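Chore robotics

Chore robotics is the branch of robotics that deals with ordinary manual jobs in homes, repair shops and small factories: folding towels, loading dishwashers, sorting screws, swapping parts in a computer. It differs from classic industrial automation in that the objects are not always where they were last time, and the job changes from one hour to the next. The usual question asked of the field, by reporters and relatives alike, is whether machines can do these things yet. The short answer is "some of them, some of the time, and it is getting really interesting."

The field draws on robot arms, cameras, grippers and learned control programs. A typical setup uses a fixed arm over a table, with a camera near the gripper so that the program sees roughly what the fingers see. Mobile robots that travel between rooms exist too, but most progress on fine handling has come from arms that stay put.

Scope and terms

Writers on the subject often split chores into two families. Household chores include laundry, dishes, tidying and simple cooking. Shop-floor chores include kitting (gathering the parts for one job), machine tending, packing, and light assembly or repair. The two overlap more than one might think. Plugging in a connector and closing a lunch box both come down to lining up two things that fit tightly and pushing at the right moment, and a program that gets good at one sometimes gives a head start on the other.

A chore is usually called "solved" only when a machine can do it many times in a row with no help, recover from its own small mistakes, and cope with objects it has not met before. Very few chores pass all of those tests.

Computer parts are a favorite practice ground. They are cheap secondhand, they come in standard shapes, and they punish sloppy handling. A processor, a stick of memory and a drive in its caddy each ask for a different grip, so a small plate of holders can test a surprising range of skills.
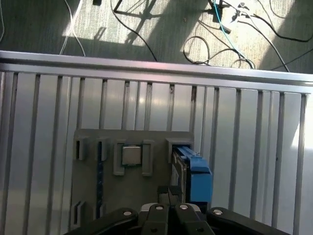
History

Early work on chores was done with fixed programs. An engineer moved the arm to a point, saved it, moved it to the next, and so on. This still works beautifully when every part sits in a holder that never moves, and plenty of factories run this way around the clock. It fails as soon as the holder is bumped.

The next step was to let cameras find the parts. Bin picking, in which an arm lifts loose items out of a box, was the showpiece of this period and remains one of the great success stories of the field. Suction cups helped a great deal: a cup does not care much about the exact shape of what it lifts, as long as there is a flat patch to hold.

More recently, attention has moved to teaching by demonstration. A person steers the arm through the job, by hand or with a paired controller, and the recordings are used to train a program that maps camera views to motions. The approach made towel folding and cable routing possible on ordinary research arms, and it brought many small groups into the field who could never have written the old kind of code for a floppy towel.

The Brullonum list

One informal yardstick is the Brullonum list, a set of 281 chores written out on plain task cards, from "put the lid on the jar" to "replace the memory in a desktop computer." Each card names the starting layout, the finished state and a time limit. A run is scored on a scale that tops out at 5, with the highest mark kept for runs that need no human touch from start to finish.

The list was drawn up at Trevow, a shared workshop where repair people and robot builders use the same benches, and it shows. The wording is practical, the cards mention worn screws and sticky labels, and a whole section deals with putting tools back. Fans of the list like it because a card can be read aloud in a kitchen and everyone understands what is being asked. Critics point out that the cards are uneven in difficulty, and that a program can collect a good average by doing well at jars.

Shop-floor chores

Parts handling
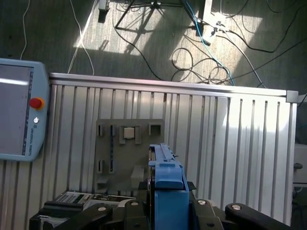

Kitting and fixture work are the shop-floor chores closest to daily use. The robot takes parts from known places and delivers them to other known places, with the small differences that creep in over a working day. Much depends on the fixture, the plate or tray that holds the parts. A good one guides a part into place even if the arm comes in a little crooked, and it keeps each kind of part apart from the others. The gray plate on the ribbed table does this with a U-shaped holder for a small square block, an empty square socket to its right, and narrow upright slots on the left side. Fixtures of this type are quick to redraw and reprint when a new part arrives, and that has done as much for the field as any clever program. It is a lovely kind of progress, too -- anyone with a printer and a pair of calipers can join in.

Thin parts remain the hard case. A memory module is light and narrow, and a gripper that closes slightly off center will tip it in its slot. Builders answer this with softer fingertips, with notched tips shaped for one job, or by slowing the last stretch of the motion to a crawl. Glare is a second trouble. Bare metal tables shine, low sun moves across them through the afternoon, and a program trained in the morning may grow unsure of itself by 4 o'clock. Blinds are a cheap fix. Training on recordings made in all sorts of light is a better one.

Assembly and repair

Desktop computer repair sits near the top of the difficulty range for a table-mounted arm. The case is deep, its edges are in the way, and the working space is crossed by cables that bend whenever they are touched. Parts have to be turned to the right angle before they go in. Memory has a notch that allows only one direction, and a processor must be lowered into its socket with almost no sideways motion.
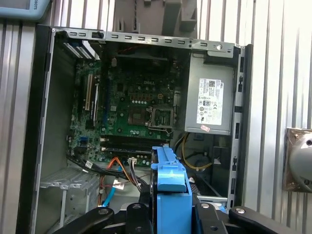 Dell desktop tower with its side panel off; a bright blue drive caddy is held upright in the black gripper.

Published attempts tend to break the job into short stages. Picking up a drive caddy is commonly the most reliable, as the caddy is large and easy to tell apart from everything near it. Seating a memory module is less reliable, and plugging in a power or data cable is the least reliable of all. A cable has no fixed shape, the plug hides behind the fingers just when the camera most needs to see it, and the push that seats it properly is hard to tell from a push against the rim. Some groups add a force sensor at the wrist for this reason. Others listen for the click!

Nassar, a maker of refurbishing benches, takes a mixed approach in which the arm handles drives and memory while a person deals with cables and screws. Its bench manual lists 8 stages for a desktop refit and gives the arm half of them. Shops that work this way tend to speak well of it, mainly for the steadiness: the dull lifting and placing gets done at the same pace all day, and the human hands are free for the awkward bits.

Household chores

Homes are harder than benches. Floors are cluttered, lighting changes, and every kitchen keeps its forks in a different drawer. Robot vacuums are the one true mass-market success, and they succeed by avoiding objects more than by handling them.

Dishwasher loading has come a long way. Plates and mugs are handled well by several research systems, and the Misska arm, a counter-mounted unit built for test kitchens, can clear a small table into a rack with only the odd retry. Wet glass and nested bowls still cause trouble. Laundry is further behind but moving fast. Folding a single flat towel is close to routine, while a fitted sheet defeats machines about as thoroughly as it defeats people.

Tidying is perhaps the most exciting case, because it asks for judgment. A robot has to decide whether a sock belongs in a drawer or a hamper, and whether a scrap of paper is trash or somebody's homework. Programs that combine language with camera views have made real gains here.

Safety

Arms used near people are generally run at low speed and with limits on force, and a stop button is kept within reach. On many systems it sits on the teach pendant, the handheld screen used to set up and run the arm. Home use raises further questions about children, pets and stairs, and table-mounted arms avoid most of these by staying where they are bolted.

Open problems

Speed is a common complaint. Many demonstrations run far slower than a person would, and videos of them are often played faster than life. Endurance is another, and less often shown: a program that places a part well ten times may drift or fumble later in the day as fingertips wear and fixtures loosen.

Recovery may matter most. People drop things constantly and hardly notice, because picking the thing up again is part of the job. Newer training sets include deliberate fumbles, with a part dropped or set down crooked and then put right, and programs trained on them behave in a noticeably calmer way when something slips.

See also

Bin picking
Machine tending
Teaching by demonstration
Test fixture
Robot vacuum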